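Wellow 172 Garment Steamer: Long-Term Review

The Wellow 172 is a floor-standing garment steamer with a single boiler, a telescoping pole and a rated draw of 2,000 watts. I bought it to replace a Bestell handheld that had started spitting rust. The Wellow has been in use in my utility room since June, mostly on shirts, curtains and a rotating pile of satin-finish linings that my partner sews for a small theater company.

Setup

Assembly consists of seating the pole, clipping the hose bracket and filling the tank. The pole collar on my unit was stiff and needed a second attempt before it locked. The printed manual covers three models at once, and the diagram of the collar belongs to a different one. The online version is correct.

Time from switch-on to steady steam was 26 seconds by stopwatch, with tap water at room temperature. The ready light comes on a little early. If the trigger is pulled right away, the first burst carries droplets.

Steam output and finish

On cotton the results are acceptable. Collars and plackets still need an iron if they have to look pressed. On lightweight synthetics and satin weaves the steamer does its best work, and one slow pass from the back of the cloth usually takes out fold lines from storage. Stitched hems are harder. The doubled layers hold a crease longer than the single layer beside them, and the head has to be held there for a few seconds with light tension on the fabric. 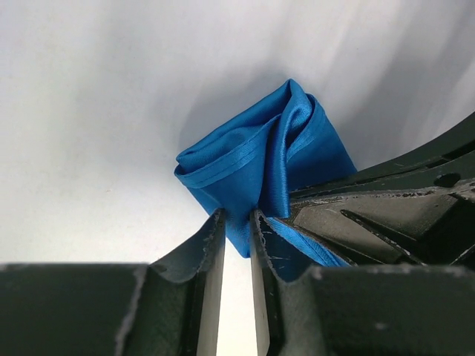
Water and scale

The tank is removable and has a wide enough mouth to fill under a kitchen faucet. Our water is hard. After 25 fills the flow had dropped visibly, and a descale with citric acid brought it back. Wellow recommends its own descaling sachets, which I have not tried. The drain plug sits under the base, so the whole unit has to be tipped over a sink or tub. This is the worst part of the design.

A reader, Byung-chul Sun, wrote to say that the plug gasket on his machine flattened and began to weep. Mine is still sound, but I would check it at each descale. The gasket is a standard size and any plumbing counter will have one.

Handling

The head is light and the trigger can be locked on. The hose is another matter. It is stiff when cold and tends to pull the head to the left until it warms up. I also borrowed a Wakosar upright from Tuncay Uçar for comparison. Its hose is softer, but it leaks heat along its length and becomes uncomfortable to brush against.

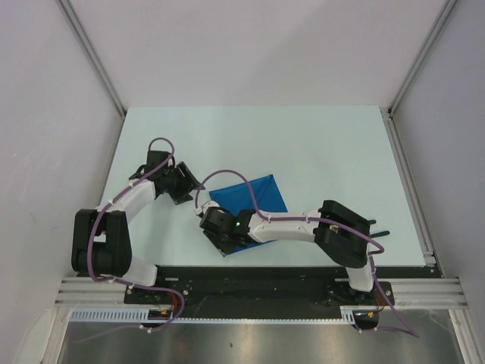
The base rolls well on tile and poorly on carpet. The cord is long enough to reach across a normal room, and it does not retract – there are two hooks on the back to wind it around. The hanger at the top of the pole takes a shirt or a light coat. A lined winter coat makes it lean.

Folding after steaming

Fabric should hang until it is fully cool before it is folded. Satin weaves in particular take a new crease very easily while warm. I leave pieces on the pole for ten minutes, then fold them loosely on a flat surface and store them in a Kashindye cotton bag.
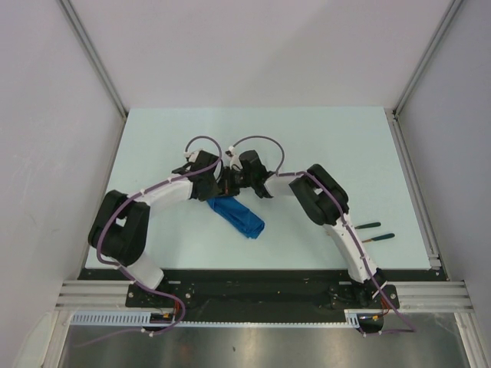
Blue cloth, folded, on a flat white surface.

Verdict

The Wellow 172 heats quickly, handles delicate cloth well and is easy to fill. The drain plug and the stiff hose count against it. For anyone steaming mainly cotton shirts, a decent iron is still the better purchase. For linings, curtains and dresses I would buy it again, at the sale price.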